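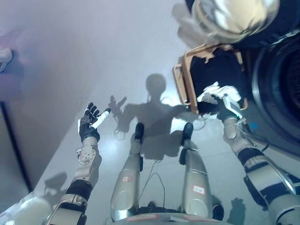 Figure 10.1 An open rectangular container and a pale, glossy gray floor.

Chapter 10
Open Containers and Clear Floors

What you'll work on in this chapter
Choosing a container before you choose a shelf
Setting up a spot for sorting and packing
Looking after a hard, shiny floor
Writing labels other people can read

Key terms: open container, staging spot, reach line, dead corner, floor check

I learned to pack in the back room of a housewares shop called Druslow, and I learned it badly. My first week I was given a delivery, a stack of containers and a marker, and I was so eager to look busy that I started filling before I'd cleared anywhere to stand. By lunch I had boxes behind me, boxes beside me and a trail of packing paper all the way to the door (which somebody else had to get through with a hand truck, sorry again, Brisa). I got everything put away that day. Then I spent most of the next one taking it back out.

So this chapter starts low down, with the floor and the box, and stays there for quite a while. If you've come straight from Chapter 9 you're probably itching to get to shelving systems, and I promise they're coming! But shelves are where things end up. The work happens in the space between you and an open container, and most of the trouble I've seen in storerooms starts there too.

10.1 The open container

When I say open container in this book I mean anything with a bottom, sides and no lid on it at the moment. A tote counts, and so does a carton with the flaps folded back, or a drawer that has been pulled out and set down. Rectangular ones get most of our attention, mainly because they line up against each other and against a wall without wasting the room in between. Round baskets are lovely in a living room and a nuisance in a stockroom. I own several and I'm still right about this.

Take another look at Figure 10.1 and think about the near edge of the container. I call that the reach line. Everything you put in or take out crosses it, so it should be the easiest edge to get to, and you want nothing stacked against it. New packers often turn a container so the long side runs away from them, and then the far end becomes a dead corner, a place where things get dropped and forgotten. Turn it the other way. With the long side facing you, you can usually see the whole bottom without leaning.

Depth matters more than people expect. A deep container looks generous when it's empty, but small items sink, and then you're digging. My own rule is that if I can't see what's at the bottom without moving two things, the container is too deep for whatever I'm keeping in it. Crescencio Hinojosa, who read an early draft of this chapter, thinks my rule is too strict for soft goods like towels and T-shirts. He's got a point. Fold those and stand them on edge, and you can get away with a deeper box.

10.2 Setting up a staging spot

A staging spot is the patch of floor or table where a container sits while you fill it or empty it. It's temporary. When the job's done the spot goes back to being plain floor, and that's how you can tell it from a pile.

Pick the spot first. You want room to set down one full container and one empty one, plus space for your own feet, and people always forget the feet. Stand where you plan to work and reach forward with both arms. If you have to take a step to touch the container, bring it closer. If your elbows are pinned to your ribs, push it back a bit.

Keep cords and straps out of the area you walk through. Tape guns, markers and spare labels can live together in one small tray, always on the same side. I keep mine on the left and I've been known to get grumpy when it moves.

10.3 The floor itself

Storeroom floors come in every kind you can think of. Plenty of them are hard, pale and shiny, and I have mixed feelings about those. A light floor shows you a dropped screw or a stray price tag right away, which I love. It also shows every scuff. Glare can be a bother too, and if you're working under strong ceiling lights you may find that a clear plastic bag lying flat just about disappears.

That brings us to the floor check. Before you lift anything, look along the path you're going to take, all the way to where you'll set the load down. Then lift. It takes a couple of breaths. At the Tetthorpe warehouse, where I worked after Druslow, we did one at the start of every carry, and after a month or so I was doing it at home with the laundry.

Slide nothing on a glossy floor if you can lift it. Grit gets under the bottom of a container and leaves long curved scratches, and once you've noticed them you'll see them forever. If something is too heavy to lift, put it on a dolly or an old blanket, and sweep the path first.

Try it yourself

Find one container at home or at work that you use at least once a week. Empty it completely onto a clear staging spot. Turn it so the long side faces you, put back only what belongs there, and use it that way until you reach the end of the chapter. Jot down anything that annoyed you. Bring your notes to Section 10.4, where we'll write the label, and please don't write it yet. I know the marker is right there.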